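Visit report: Wemaleck handling site, October

Our group spent the morning at Wemaleck to see how its rules for hand-held gripper work are applied on the floor. Dexter Ambrose led the tour and supplied the site code, now at revision 2.

The code has 16 clauses. Most deal with people and spacing. Operators keep a clear arm's reach between stations, and cables are to be routed away from walkways. Faces are blurred before any recording leaves the building - Woment, the sister site, adopted the same clause this year.

Sessions are limited to 90 minutes. Each gripper is checked for jaw play and lens dirt at the start, and the result goes in a log. Of the 128 log sheets we were shown, a few lacked a signature. Ambrose said these are returned to the shift lead.

Cloth handling came last. 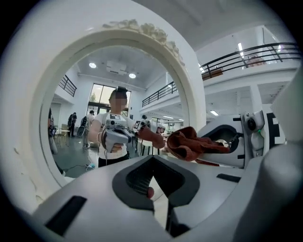
Brown cloth held in a gripper jaw, with a second operator facing.

Schumacher asked whether the spacing rule covers visitors. It does not at present, and the point was noted for the next revision.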